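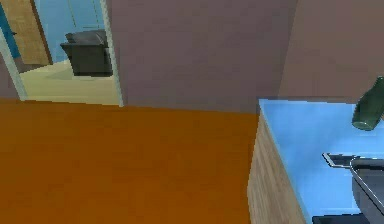

One reader of our spring report wrote back to ask why a footpath survey needs a second season when the paths, by and large, stay where they are. It was a fair point, and it has been read out at two meetings since.

The paths between Hestthorpe and Tondale do stay where they are. The signs do not. Of the 80 posts on the original list, 19 are missing, and one has been found holding up a hen house, where it is doing good work and will be left alone.

Spending to the end of June stands at $3,537, most of it on lumber, paint and the mower. The mower is in the shop again. We budgeted for one repair and have now had two, both for the same belt.

The Temba loop is clear from the parking lot to the creek. Past the creek it is clear if you are under five feet tall. Cutting starts there next month, once the nesting season is over.

The Giltuvska stretch is behind. The landowner has agreed to a new gate but would like it to be green, and has sent back two greens. A third sample went out on Saturday.

We are asking to move up to $400 from printing to gates. The map can't go to the printer until the signs match it, so the printing money is in no hurry.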